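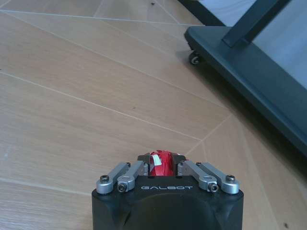 Schriftzug GALBOT, hellgrau auf Schwarz.

Diensttagebuch der Archivleitung, Stadtarchiv Tastell
Donnerstag, 19. September 2019

Dienstbeginn wie üblich vor Öffnung des Lesesaals. Die Nachtwerte aus dem Altmagazin lagen beim Eintreffen bereits auf dem Schreibtisch. Die relative Luftfeuchte im Untergeschoss hat in der Nacht 73 Prozent erreicht und ist bis zum Vormittag nur unwesentlich gefallen. Damit liegt sie weiterhin über dem Wert, den wir für Pergament und gebundenes Schriftgut vertreten können. Ich habe angeordnet, dass die Tür zum Nordgang bis auf Weiteres geschlossen bleibt und Transporte durch diesen Gang nur noch nach Anmeldung erfolgen. Die Anordnung ist ausgehängt und wird morgen zusätzlich im Umlauf bekannt gegeben.

Die Firma Daltetti wurde telefonisch erinnert, dass die Entfeuchtung seit der Wartung nicht die zugesagte Leistung bringt. Die Auskunft war höflich und unverbindlich. Man wolle prüfen, ob ein Ersatzgerät verfügbar sei. Ich habe um schriftliche Antwort gebeten und den Vorgang zur Wiedervorlage gelegt. Im vergangenen Jahr hat sich eine ähnliche Angelegenheit bis in den Dezember gezogen, und ich möchte diese Erfahrung nicht wiederholen.

Am Vormittag Besprechung zur Umlagerung der Kirchspielakten. Teilgenommen haben die Bestandserhaltung, die Registratur, die Verwaltung und meine Person. Tumaini Muriithi hat für die Bestandserhaltung den Zustand der ersten Regalachse vorgetragen. Von den bisher durchgesehenen Bänden sind 17 nicht transportfähig, ohne dass vorher Maßnahmen getroffen werden. In den meisten Fällen handelt es sich um gebrochene Gelenke und lose Lagen, in wenigen um alten Schimmelbefall, der nach Einschätzung der Werkstatt nicht mehr aktiv ist. Eine Bestätigung durch das Labor steht aus. Bis dahin werden die betroffenen Bände behandelt, als sei der Befall aktiv. Die Werkstatt hat sie in Seidenpapier eingeschlagen, in Kartons gelegt und im kleinen Quarantäneraum abgestellt.

Längere Aussprache über die Reihenfolge. Die Registratur wünscht, nach Signatur vorzugehen, damit die Findmittel fortlaufend umgeschrieben werden können. Die Bestandserhaltung wünscht, nach Gefährdung vorzugehen, also mit der Außenwand zu beginnen. Beide Standpunkte sind begründet. Ich habe entschieden, dass an der Außenwand begonnen wird und die Registratur für jeden Karton einen Standortzettel erhält, der am Abend desselben Tages zu übertragen ist. Die Registratur hat die Entscheidung zu Protokoll genommen und darauf hingewiesen, dass sie hierfür eine Entlastung am Auskunftsplatz benötigt. Diese Entlastung ist zugesagt. Woher sie kommen soll, habe ich in der Besprechung offengelassen, und es beschäftigt mich noch am Abend.

Die neuen Kartons sind geliefert worden. Bestellt waren 1000 Stück bei der Firma Oltus, alterungsbeständig, in den zwei gängigen Formaten. Die Lieferung ist vollständig, jedoch stimmt bei dem größeren Format die Rillung nicht mit dem Muster überein, sodass sich der Deckel nach dem Auffalten leicht wölbt. Für das Lagern im Regal ist das unerheblich. Für das Stapeln auf dem Wagen ist es störend. Die Werkstatt schlägt vor, die Kartons mit Baumwollband zu schließen. Ich habe zugestimmt und gleichwohl eine Mängelanzeige aufsetzen lassen, schon um der Ordnung willen. Der Entwurf geht morgen in den Postausgang.

Mittags kurzer Gang durch den Lesesaal. Gut besucht für die Jahreszeit, vorwiegend Familienforschung. Ein Benutzer beschwerte sich mit Nachdruck, dass die Taufregister des Kirchspiels derzeit nicht vorgelegt werden. Ich habe ihm die Sachlage dargelegt und auf die Filme verwiesen. Er hält die Filme für unleserlich, und bei einzelnen Jahrgängen muss ich ihm darin beipflichten. Es wurde vereinbart, dass er seine Fragen schriftlich einreicht und die Werkstatt die betreffenden Seiten nachschlägt, soweit der Band gefahrlos geöffnet werden kann. Ein solches Verfahren ist in der Benutzungsordnung nicht vorgesehen. Bei der nächsten Überarbeitung sollte ein entsprechender Absatz aufgenommen werden.

Anschließend Sichtung des Nachlasses Tsao, dessen erster Teil in der vergangenen Woche übernommen wurde. Der Nachlass ist umfangreicher, als die Vorbesprechung erwarten ließ, und ungleichmäßig geordnet. Die geschäftliche Korrespondenz liegt sauber nach Jahren ab, mit Durchschlägen und Eingangsvermerken. Die privaten Papiere dagegen befinden sich in Umschlägen, die mehrfach verwendet und mehrfach beschriftet wurden, sodass die Aufschrift über den Inhalt wenig aussagt. Besonders hervorzuheben ist eine Folge von Handzeichnungen zur alten Uferbefestigung, mit Bleistift und stellenweise mit brauner Tinte ausgeführt. Zu dieser Befestigung besitzt das Archiv bisher lediglich die Abrechnungen der Bauverwaltung. Die Zeichnungen zeigen den Verlauf der Mauer vor dem Umbau, und an mehreren Stellen weicht dieser Verlauf von dem ab, was in unserer eigenen Ortsgeschichte gedruckt steht. Eine Berichtigung wird zu prüfen sein, wenn die Blätter datiert sind.

Ich gestehe, dass ich mich bei diesen Blättern länger aufgehalten habe, als der Dienstplan es erlaubte. Die Hand ist ruhig und sehr genau. Am Rand stehen kleine Notizen über Wasserstände, über Steinlieferungen und einmal über einen Zahnschmerz, der offenbar mehrere Tage anhielt. Für die Verzeichnung wird der Zahnschmerz vermutlich nicht in den Enthältvermerk aufgenommen. Bedauerlich finde ich es dennoch.

Der Übernahmevertrag für den zweiten Teil liegt noch nicht unterschrieben vor. Strittig ist § 2, der die Sperrfrist für die privaten Briefe regelt. Die Familie wünscht eine längere Frist, das Rechtsamt verweist auf die gesetzliche Regelung und sieht wenig Spielraum. Ich neige dazu, der Familie entgegenzukommen und die Briefe als Depositum zu führen, bis eine Einigung erreicht ist. Ein entsprechendes Schreiben habe ich diktiert. Es ist in der ersten Fassung zu förmlich geraten und soll vor dem Versand überarbeitet werden. Eine Familie, die uns ihre Briefe anvertraut, sollte von uns kein Schreiben erhalten, das wie ein Bescheid klingt.

Am Nachmittag Haushaltsgespräch in der Verwaltung. Die Mittel für Bindearbeiten bleiben in der bisherigen Höhe bestehen, die Mittel für Aushilfen werden gekürzt. Ich habe dargelegt, dass die Umlagerung ohne Aushilfen nicht bis zum Jahresende abzuschließen ist. Man hat diese Darlegung zur Kenntnis genommen. Nach einigem Hin und Her wurde in Aussicht gestellt, nicht verbrauchte Reisekosten umzuwidmen. Der Antrag hierzu muss von uns kommen und eine Begründung enthalten, die sich nicht allein auf den Zeitdruck stützt. Ich werde die Klimawerte beifügen und die Zustandsliste der Werkstatt.

Nachzutragen ist aus demselben Gespräch, dass die Dachrinne über dem Hofeingang nunmehr in die Liste der dringlichen Bauunterhaltung aufgenommen wurde. Die Meldung hierzu habe ich seinerzeit selbst verfasst, und ich hatte sie beinahe vergessen.

Vor Dienstschluss nochmals im Untergeschoss. Der erste Wagen mit Bänden von der Außenwand stand gepackt im Vorraum, die Kartons mit Band verschlossen, die Standortzettel in der Handschrift von Tumaini Muriithi ordnungsgemäß ausgefüllt. Hinter der untersten Regalreihe wurde beim Ausräumen ein einzelnes Blatt gefunden, offenbar vor langer Zeit aus einem Band gefallen: eine Liste über Kerzenverbrauch und Kirchenreinigung, ohne Jahresangabe. Die Schrift lässt sich mit zwei der Rechnungsbände vergleichen. Das Blatt liegt vorerst in einer Mappe auf meinem Schreibtisch mit dem Vermerk »Zuordnung offen«.

Persönlich vermerke ich, dass mir die Arbeit im alten Magazin fehlen wird, sobald es geräumt ist. Es ist ein ungeeigneter Raum, und ich habe dies in zahlreichen Schreiben an den Träger ausgeführt. Dort unten habe ich jedoch als Anwärter das Ausheben gelernt, und die Signaturen der rechten Seite kenne ich bis heute in ihrer Abfolge auswendig. Im neuen Magazin werden sie anders stehen.

Für morgen vorgesehen: Mängelanzeige an Oltus, Nachfrage beim Labor, Überarbeitung des Schreibens an die Familie Tsao, Umlauf wegen des Nordgangs, Gespräch über die Vertretung am Auskunftsplatz. Falls von Daltetti bis Mittag keine Antwort eingegangen ist, erneuter Anruf.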